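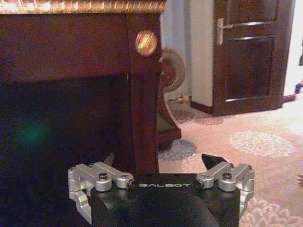

Abb. 7.1 Innenraum mit dunklen Holzmöbeln, Tür und gemustertem Teppich

Kapitel 7
Bodenbeläge und Möblierung im Bestand

Lernziele
Nach der Bearbeitung dieses Kapitels können Sie
textile und harte Bodenbeläge nach Aufbau und Beanspruchung unterscheiden,
den Zusammenhang zwischen Belag, Möblierung und Raumwirkung fachgerecht beschreiben,
ein Raumbuchblatt für einen möblierten Innenraum anlegen,
Pflege- und Erhaltungsmaßnahmen für Teppichböden und dunkle Holzoberflächen vorschlagen.

7.1 Einführung

Wer einen Innenraum im Bestand beurteilt, trifft selten auf eine leere Fläche. Böden, Türen und Möbel sind über Jahre nebeneinander genutzt, ergänzt und ausgetauscht worden. Die raumgestalterische Bestandsaufnahme beginnt deshalb mit der Frage, welche Teile zur festen Ausstattung gehören und welche beweglich sind. Zur festen Ausstattung rechnet man in der Regel verklebte oder verspannte Bodenbeläge, Sockelleisten, Türen mit ihren Zargen sowie Einbaumöbel. Lose aufgelegte Teppiche, Stühle, Tische und freistehende Schränke sind beweglich. In der Praxis ist die Grenze nicht immer eindeutig. Ein raumhoher Schrank, der an der Wand verschraubt ist, kann je nach Auftrag der einen oder der anderen Gruppe zugeordnet werden. Die Zuordnung ist im Raumbuch zu begründen.

Das vorliegende Kapitel behandelt Räume, in denen ein gemusterter textiler Belag mit dunklem Holz zusammentrifft. Diese Verbindung ist in Gasthöfen, Kanzleien, Lesesälen und älteren Wohnhäusern verbreitet und stellt an die Planung eigene Anforderungen. Dunkle Oberflächen nehmen viel Licht auf, während das Muster des Bodens den Blick bindet. Werden beide Elemente ohne Abstimmung verändert, verliert der Raum häufig seinen Zusammenhang.

Das Kapitel baut auf den Grundlagen der Farb- und Lichtlehre (Kapitel 4) und der Werkstoffkunde Holz (Kapitel 5) auf. Die dort eingeführten Begriffe werden vorausgesetzt.

7.2 Grundbegriffe

Nutzschicht: die oberste, der Beanspruchung ausgesetzte Schicht eines Belags. Bei Teppichböden wird sie als Pol bezeichnet, sofern sie aus senkrecht stehenden Fasern besteht.

Rapport: der kleinste Abschnitt eines Musters, der sich in Längs- oder Querrichtung wiederholt. Der Rapport bestimmt den Verschnitt und damit die zu bestellende Menge.

Polrichtung: die Neigung der Fasern in der Nutzschicht. Bahnen mit unterschiedlicher Polrichtung wirken auch bei gleicher Farbe verschieden hell.

Laufzone: der Bereich, der zwischen Tür und Hauptnutzfläche regelmäßig begangen wird. In der Laufzone treten Verschleiß und Verschmutzung zuerst auf.

Patina: die durch Alter, Licht und Gebrauch entstandene Veränderung einer Oberfläche, soweit sie als erhaltenswert gilt. Schäden am Träger oder am Überzug zählen nicht zur Patina.

7.3 Das Muster als planerische Größe

Ein gemusterter Belag erfüllt zwei Aufgaben. Er gliedert die Fläche und er verdeckt Gebrauchsspuren. Kleinteilige, kontrastreiche Muster lassen Flecken weniger hervortreten als einfarbige Flächen, wirken in niedrigen Räumen jedoch unruhig. Große Rapporte benötigen eine ausreichend freie Bodenfläche, damit sich die Wiederholung überhaupt ablesen lässt. Stehen viele Möbel auf dem Belag, bleibt vom Muster oft nur ein Ausschnitt übrig – der Aufwand für ein ausgerichtetes Verlegen ist dann gesondert zu prüfen.

Bei der Verlegung wird das Muster in der Regel an der Hauptblickachse ausgerichtet. Diese verläuft meist von der Eingangstür in die Tiefe des Raumes. Ist die gegenüberliegende Wand nicht rechtwinklig, richtet man nach der Türschwelle aus und nimmt die Abweichung an der weniger einsehbaren Seite auf.

Rechenbeispiel. Ein Belag mit einem Rapport von 512 mm soll auf einer Länge von 3000 mm verlegt werden. Die Länge enthält fünf volle Rapporte (2560 mm), es verbleiben 440 mm. Für den ansatzgerechten Zuschnitt einer zweiten Bahn wird auf sechs volle Rapporte aufgerundet, also auf 3072 mm. Der Mehrbedarf gegenüber der Raumlänge beträgt 72 mm je Bahn. Ein Zuschlag für das Anarbeiten an die Wände ist darin nicht enthalten und muss getrennt angesetzt werden.

7.4 Dunkles Holz im Raum

Der Eindruck »dunkles Holz« sagt noch nichts über die Holzart aus. Gebeizte, lasierte und von Natur aus dunkle Hölzer können sich in der Ansicht stark ähneln. Aufschluss geben Hirnholzflächen, die Innenseiten von Schubkästen und Stellen, an denen der Überzug abgenutzt ist. Fehlen solche Stellen, wird im Raumbuch die neutrale Angabe »Holz, dunkel« verwendet und die Bestimmung einer Fachkraft überlassen.

Für die Lichtplanung ist der geringe Reflexionsgrad maßgebend. Eine allein von der Decke ausgehende Beleuchtung lässt Möbelfronten und Türblätter leicht zu geschlossenen dunklen Flächen werden. Günstiger sind mehrere Lichtpunkte in unterschiedlicher Höhe, ergänzt durch helle Wandflächen.

7.5 Fallbeispiel: Gästehaus Brirnora

Das Gästehaus Brirnora verfügt über 35 Zimmer und einen Gebäudekern, der im Jahr 1751 errichtet wurde. Die Eigentümergesellschaft Hesow beauftragte das Planungsbüro Bresico mit der Erneuerung der Bodenbeläge im ersten Obergeschoss. Die vorhandenen Möbel sollten verbleiben. Projektleiterin Padmavathi Mudaliar ließ zunächst für jeden Raum ein Blatt anlegen, auf dem Belag, Türen und Möbel getrennt erfasst wurden. Die Aufnahme vor Ort übernahmen Rui Nogueira und Hậu Trương.

Dabei zeigte sich, dass der Teppichboden unter den schweren Schränken noch die ursprüngliche Farbtiefe besaß, während er in den Laufzonen deutlich aufgehellt war. Ein Umstellen der Möbel hätte diese Unterschiede freigelegt. Das Büro empfahl deshalb, den Belag zimmerweise vollständig zu ersetzen und auf Teilflächen zu verzichten. Die Bemusterung fand im September statt. Gewählt wurde ein mittelgroßer Rapport in gedeckten Tönen, der sich vom Holz der Möbel klar absetzt.

Strittig blieb die Behandlung der Türblätter. Die Eigentümerin wünschte eine hellere Fassung, das Büro sprach sich für eine Reinigung und das Ausbessern der Fehlstellen aus. Der Beschluss zugunsten der Reinigung ist in Abschnitt 7.9 dokumentiert und kann dort als Grundlage für die Übung zur Variantenbewertung dienen.

7.6 Aufbau eines Raumbuchblatts

Das Raumbuchblatt enthält im Kopf die Raumbezeichnung, das Geschoss, den Namen der aufnehmenden Person und das Datum der Aufnahme. Es folgen die Bauteile in der Reihenfolge Boden, Wand, Decke, Öffnungen, Ausstattung. Zu jedem Bauteil werden Material, Oberfläche, Zustand und vorgeschlagene Maßnahme eingetragen. Vermutungen sind als solche zu kennzeichnen. Fotografische Aufnahmen erhalten eine laufende Nummer, die im Grundriss am Standpunkt vermerkt wird.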